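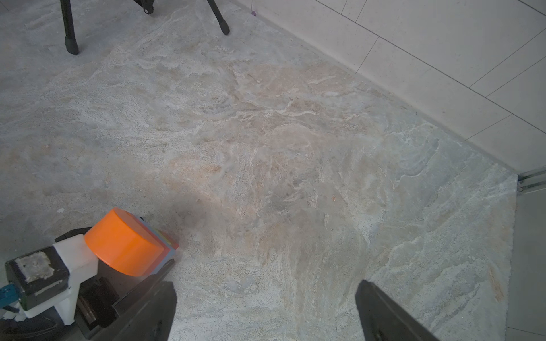
Build thread, part whatever. Halix has two arms now, and twice the number of ways to disappoint me. For anyone new: Halix is the thing I've been putting together in the shared workshop since December, when I told my wife it would be "a couple of weekends." The gripper fingers are the third version. The first ones were too blunt and the second ones were too bendy. These are black, they taper to a point, and from the wrist camera they look like a crow about to steal your lunch. I'm keeping them.

Things I've learned about wrist cameras: they show you every crumb on the floor. There's a tiny white one in that view. I stared at it for a good five minutes trying to work out if it was a dead pixel.

People keep asking what it's for. The goal is page turning. My friend Stuart Treloar plays the cello and has two hands, both of them busy. So there's a music stand in with the arms. So far no sheet music has been harmed, mostly because I haven't let it near any.
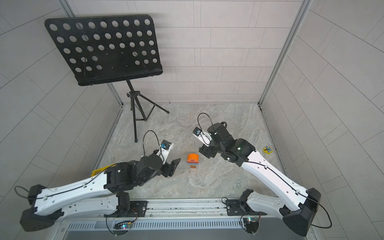 Halix at home. Two arms, one music stand, one small stacked toy to argue over.

The toys are for practice. You don't start with Bach, you start with "can you close your fingers on the orange thing without shoving it into next week."

Current score on the orange thing: 164 tries logged, and I am not going to post the other number.

Cable talk, skip if you have a life. Every cable up at the wrist needs enough slack for the full swing, so you get these big loops sticking up in the air. Too short and the arm unplugs itself. Too long and it lassos the stand. I have done both – same evening.

Graham Catterall, who has the bench across from mine and opinions about everything on it, says I should run the lot inside the links. Graham has also been building the same clock for six years. I've named the tidy-cable plan the Catterall Method and put it at the bottom of the list.

Parts money so far, not counting the rail: 724 dollars. A page turner pedal costs less than that. Please don't send me links to page turner pedals, Stuart already did.

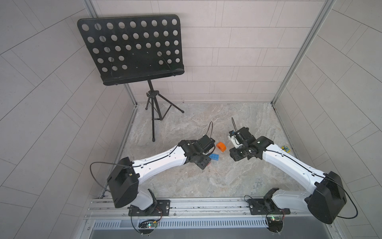

Both hands in. Blue brick, orange cylinder, and a little bit of red under the left gripper.

Getting the arms to share the middle of the floor is the real job this month. Each one plans its own path and assumes the other guy will move. I've worked in offices like that.

I've got a keep-out zone written now, and it mostly behaves if I run everything slow enough to watch over a sandwich. Config is 203 lines. I understand the first 200.

Next up: softer tips, one actual sheet of paper, and Stuart in the room with a cheap photocopy. The good scores stay in his car.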